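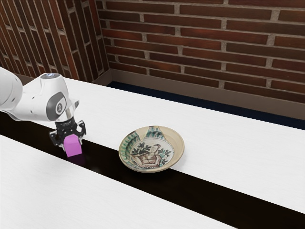
## Caring for stoneware and glazed plates

Most marks on glazed tableware are deposits left on top of the glaze. Identify the mark before choosing a cleaner.

### Gray lines from cutlery

Gray lines are metal rubbed off knives and forks. The glaze is harder than the steel, so the metal stays on the surface.

1. Wash the plate and leave it damp.
2. Make a paste of 2 parts baking soda to 1 part water.
3. Rub with a soft cloth in small circles, using light pressure.
4. Rinse and check under a lamp held low to one side.

If the line remains, use a cream cleanser containing oxalic acid. Wear gloves, keep it on the plate for one minute at most, rinse well and wash again with dish soap. Do not use it on gold or silver trim.

### Tea and coffee stains

Soak in warm water with oxygen bleach at the strength given on the package. Thirty minutes is enough for a sound glaze. A stain that follows fine cracks has gone into the clay body and will lighten only in part. Chlorine bleach is a poor choice for crazed pieces – it stays in the cracks and can lift the glaze as it dries.

### Unglazed foot rings

The bare ring under a plate takes up water. In the dishwasher it can stay damp long after the top is dry, and a damp ring on a painted shelf leaves a mark.

- Stand plates on edge in a rack overnight before stacking.
- Smooth a rough ring with 400-grit wet-and-dry paper, used wet. Dry sanding puts clay dust in the air.
- Put felt or paper rounds between plates if the rings are still coarse.

### Heat

Stoneware cracks from uneven heating more often than from high heat. Place it in a cold oven and let both warm together. A plate from the refrigerator needs to reach room temperature first. Never set a hot dish on a wet counter.

### Stacking

Keep stacks of dinner plates to 18 or fewer, and fewer still for shallow bowls, which bear on a narrow band of the rim. Put the heaviest pieces at the bottom. Shelf pins loosen under load, so check them each September or whenever the shelf is cleared.

### Chips

A chip on the rim of an eating plate cannot be made food-safe with household epoxy. Retire the plate to use under a flowerpot. Chips on the foot ring can be smoothed as described above and the plate kept in service.

Joana Sampaio adds that a cork trivet cut to the size of the sink basin prevents most rim chips. Check the underside for mold and replace the cork when it starts to crumble.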